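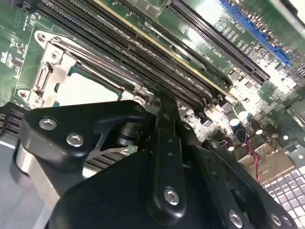
Hardware Refurbishment Group – Kirnness Workshop

Memory and socket checks on desktop towers

Bench notes, 14/04/2025. Compiled by Aurelia Radu.

The procedure for stripped desktop towers has been revised after the December intake, when 12 machines were sent to final test with one memory module not fully home. All 12 came back. The fault was the same each time: latch closed at one end only, module sitting slightly high at the other. The revised sheet is number 283 and replaces all earlier copies, including the laminated one by the sink.

Lay the tower on its side with the panel off and the board facing up. Do not work on it standing. Disconnect the mains lead, hold the power button in for a few seconds, then move any cables that cross the board clear of the memory slots. Drive cables can stay connected if they reach.

Before fitting memory, look along the slots from the end, under the bench lamp. Dust goes out with the hand blower. Compressed air cans are no longer to be used near an open socket, following Darius Filip's report on propellant residue. Line up the notch, press straight down at both ends and check both latches by eye. A click is not sufficient evidence – several of the December modules clicked.

Where the cooler has been taken off, leave the socket bracket closed until the processor is to be fitted or changed. Old paste is cleaned with the processor out of the machine and on the mat.

On the Dell boards, the slots are close enough to the socket that a cooler fitted first will restrict access for larger hands. Memory is therefore fitted first on these, cooler second.
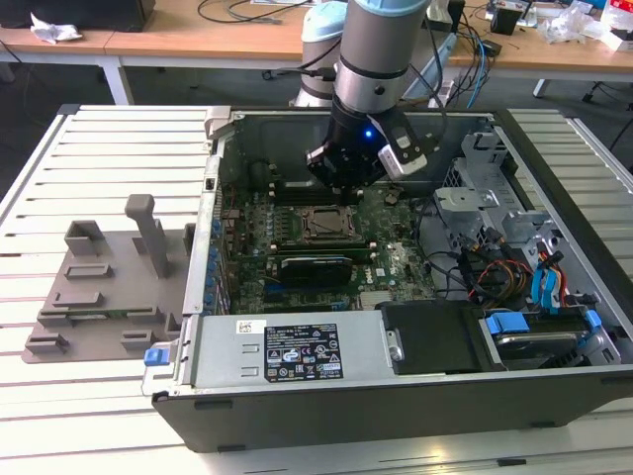

Drive carriers with coloured release tabs should be pushed in until both tabs spring back. If one stays in, take the carrier out and start again. Do not force it with a screwdriver. Cornel Manole has 2 spare carriers in the parts cabinet and would like to keep them.

Power supplies are not opened at the bench under any circumstances. If the rating label is missing or unreadable, the unit goes to Laurențiu Olteanu for replacement and the tower is held.

Record each machine in Dutix under its own asset number, with slot positions entered left to right as seen with the tower lying down. Entries made in the old order need not be corrected. Sheet 283 is in the workshop folder, and printed copies are on the shelf above the label printer.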